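Equipment Review Meeting, Minutes
October 19, 2020

Present: Hermenegildo Serrano (chair), Anel Nel, Girish Upadhyay, Ilaria Rinaldi (notes)
Apologies: Gráinne Gallagher

1. Previous minutes
Accepted with one correction. The Zasach quote covers the gripper and the mounting hardware. It does not cover the arm.

2. Zanitz handling kit, trial at Brakivthorpe
Anel reported on the soft goods trial. The kit is on loan until January. She has been working with crumpled items on the black table, held upright or hanging, and wants to stay with these before moving to folded stock.
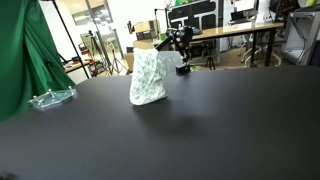

Item 2. Patterned white item held at the top, black table.

Girish asked if the green backdrop is part of the kit. It is not. Anel will add it to the list of things we would have to buy.

3. Gripper
Discussion of the fingers and how they pinch thin material. Hermenegildo wants spare fingertips priced separately, as the current quote only gives a full hand. Girish said the screws at the finger joints should be checked every 15 hours of use and written in the log. Agreed.

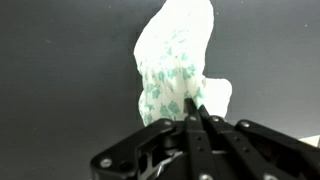

Notes and pictures: Ilaria Rinaldi

Anel would like the wrist camera kept in the order. It shows the fingertips and the material between them, and she uses it when she goes back over a grip. Girish is less sure and asked for the price without it. Both versions to be requested.

4. Service contract
Sartori offers a yearly plan with 20 support calls. Calls past that are billed one at a time. Hermenegildo thought this was more than we need and asked for a smaller plan. Training for two people is included in either case. Delivery of parts was not clear from the offer.

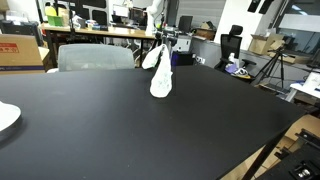
293 words | Filed under: Trials, Handling

5. Next steps
Target for the rest of the loan is 1000 logged grips, with the item type noted each time. Anel to run these, Girish to keep the log.
Ilaria to ask Zasach for fingertip prices.
Hermenegildo to write to Sartori about the smaller plan and parts delivery.
Decision on purchase held over to the January meeting.

6. Other business
Gráinne sent a note asking for more shelf space. Carried over.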